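Hilo sobre tolerancias de corte en cajas de cartón ondulado, que es de lo que más me preguntan por privado. Va sin teoría, solo lo que uso en planta.

1/ La medida que pide el cliente casi siempre es la interior. La que corta la máquina es la de hendido a hendido. Entre una y otra está el espesor del cartón, y ahí se pierden los primeros milímetros.

2/ En canal B sumo un espesor por cada panel. En doble-doble no basta: el hendido aplasta de forma desigual y el panel corto siempre sale más cerrado que el largo. Mejor plegar una muestra a mano y medir dentro.

3/ Caso concreto. Pedido de Oltirano, base de 238 mm interiores. El plano venía con 238 entre hendidos. Nadie lo revisó porque el número coincidía con el del pedido. Tirada entera a reciclar.

4/ La humedad. El cartón recién salido de onduladora y el que lleva dos semanas en almacén no miden lo mismo. En julio, con la nave cerrada, he visto paneles crecer lo suficiente para que la solapa no entrase en la ranura.

5/ Bernadette Ferreira me enseñó a dejar las planchas 16 horas en la misma sala donde se van a troquelar. Sigo haciéndolo. El comercial protesta, el troquel no.

6/ Ranuras: el ancho depende del espesor real, medido con micrómetro y sin apretar. El catálogo da un nominal. Si el proveedor cambia de papel en la cara interior, el nominal sigue igual y la caja deja de cerrar.

7/ Sobre el sentido del canal – vertical en las paredes si la caja se va a apilar. Lo pongo porque en los planos de Jornex venía girado para aprovechar mejor la plancha. Ahorraban material y perdían resistencia a compresión. Las de abajo del palé llegaban abombadas.

8/ Contenedores de trasvase. Si la caja se llena desde un cajón metálico, hay que diseñarla para el producto tal y como cae, con huecos. El volumen teórico no sirve. Con piezas irregulares yo reservo un 15 % y luego ajusto con una prueba de llenado.

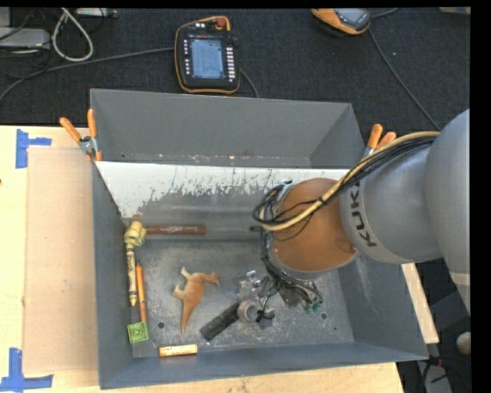

Cajón metálico de paredes altas e inclinadas. Brazo KUKA.

9/ Las paredes inclinadas complican el cálculo. El volumen útil hay que sacarlo a la altura real de llenado, con las dos secciones, y no multiplicando la boca por el fondo. Parece obvio y me sigue llegando mal en la mitad de las hojas de cálculo.

10/ Para el adhesivo de la pestaña: 28 mm de solape en cajas medianas. Menos, y abre por la esquina cuando el palé pasa frío. Myrtle Ridgeway defiende menos solape con cola caliente. No lo he probado en tirada larga, así que no opino.

11/ Me preguntan por software. En Mestora trabajamos con una plantilla paramétrica propia. Cualquier CAD 2D vale mientras el espesor sea una variable y no un número escrito a mano en doce cotas.

12/ Dejo fuera el microcanal y todo lo impreso en offset, que contracolado se comporta de otra manera. Si alguien tiene datos de crecimiento por humedad en kraft reciclado, que los deje en respuestas con el gramaje.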